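We use cookies to improve your visit. By continuing to browse you agree to our cookie policy. OK

Gallery: the Nwosu refurb bench, Monday, August 27, 2018

Quick post, have to be back at it in ten minutes. Nwosu is clearing out 30 office towers from Mondale and we get to strip and rebuild them. Covers off, drives checked, cables put back how they should of been. More pics when I find the card reader. Thanks to Nkechi Shehu for the bench space, and for the coffee.

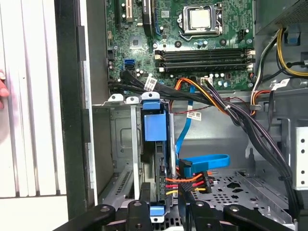 Drives are the main job this week. Every one gets pulled, wiped and logged before it goes anywhere. Caddies make it easy, just the blue handle tab on top of the cage and no hunting for screws. Leave the label tags on the black cables please!! Last batch somebody peeled them all and I spent an evening guessing. Lid stays clamped over the processor too unless the board is going for scrap.

Parts list is on the wall by the door. Memory goes in the Cladico boxes, power supplies on the bottom shelf. Anything dead, put a red sticker on and leave it for Thursday. Unit 71 has no side panel, if you find a spare let me know. Also short on SATA leads again, we started with 20 and they walk off.
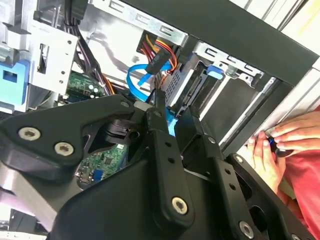 Blue SATA cable and the drive power wires, tower open on the bench.

Rest of the batch goes up in October, probaly. Room 405 if you want to come by and help, bring a screwdriver.

Sign up for our newsletter! Enter your email address. Subscribe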